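Undier Newsletter Archive: plain text edition

README, last revised March 7, 2023

Contents

This archive holds the text of the Undier tenants' newsletter, a neighborhood paper printed in the district of Cernard. It has 1765 articles from 310 issues, transcribed from paper copies and saved as plain text. Each article is one file. Each issue has its own folder.

Most articles are short. They cover rent notices, repair schedules, letters, recipes, obituaries, lost pets, and long arguments over parking. The housing column, "Rooms and Floors," ran in most issues and makes up the largest single group of files.

Folder layout

issues/ one folder per issue, named by volume and number
index.csv one row per article
corrections.txt changes made after the first release
missing.txt issues we have not found

Fields in index.csv

id: volume, number, and position in the issue, joined by hyphens
title: as printed, including misspellings
author: as printed, blank if unsigned
column: name of the regular column, blank if none
page: first page of the article
words: word count of the body text
flag: see "Known problems"

How the text was made

The older issues were typed by hand from bound copies lent by the Odukoya reading room. Later issues were scanned and run through text recognition, then read against the page by one person. Lucian Ene did the final pass on all volumes and keeps the corrections file.

Line breaks inside paragraphs were removed. Hyphens at line ends were removed when the word is normally written without one. Headlines in all capitals were changed to sentence case. Nothing else in the wording was touched, so a reader will find three spellings of the same street in a single issue.

Page furniture was a harder call. In the first release we stripped running heads and page numbers. Several users asked for them back to match quotes to the paper copies, so they are now kept where they fell on the page, even when they land in the middle of an article. The passage below is from "Rooms and Floors," with its page line left in place.

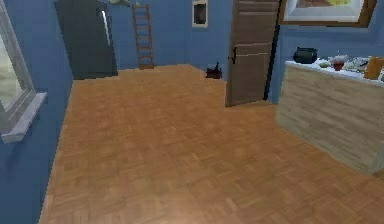 Vol. 8, No. 3, p. 69

Blue walls and a herringbone floor can share a room without much trouble if the trim is kept white. Before you paint, wash the wall with warm water and a little dish soap and let it dry overnight. Tenants must still ask the office before changing a wall color. The form is at the front desk.

Page lines like the one above always stand alone. To drop them, delete any line that starts with "Vol." and has no other text. Check volume 2 by hand, where the printer used "V." instead.

Known problems

Flag A marks articles with words lost in the binding. The gap is shown as three dots in square brackets.
Flag B marks articles that continue in a later issue. The parts have not been joined.
Flag C marks tables that did not survive scanning. Bus times are the worst of these and should not be used.

Paid notices from Nesico, the heating contractor, were printed in the same type as the articles. We have moved the ones we recognized into a subfolder called notices. A few are probably still mixed in.

Permissions

The text may be copied and reused for study and teaching. Letters with a home address have had the street number removed. To have a letter taken out, write to the reading room with the volume, number, and page.

To do

Volume 5 needs a second reading. The July supplement has been scanned but has not been typed up.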